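Sorting out the wooden bowl this month – posting as I go. It lived on a shelf in Bradville and filled up with keys, receipts and dead batteries. I emptied it in January.
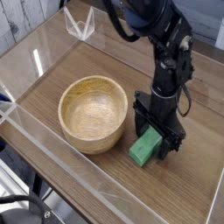
Posted by Wevmont · 551 posts

2/ The bowl is a plain round one, pale wood, thick rim. I like how the grain runs right across the inside. Deep enough for small things, so I'm saving it for blocks.

3/ Care is simple. Wipe with a damp cloth, dry it right away, a little food-grade oil when it looks dull. No dishwasher. I leave mine 14 hours after oiling before anything goes in.
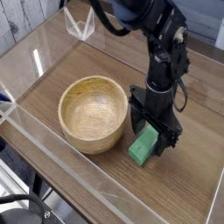

Green block, empty bowl.

4/ Someone asked if a lid would help. I tried one on another bowl and stopped using it inside a week. Open top is quicker – you drop things in and you're done.

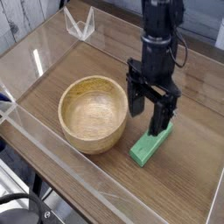 Block on the table, next to the bowl.

5/ Next up is the drawer under the phone charger. I have 2 shoeboxes ready for it. Will post when I get to the bottom.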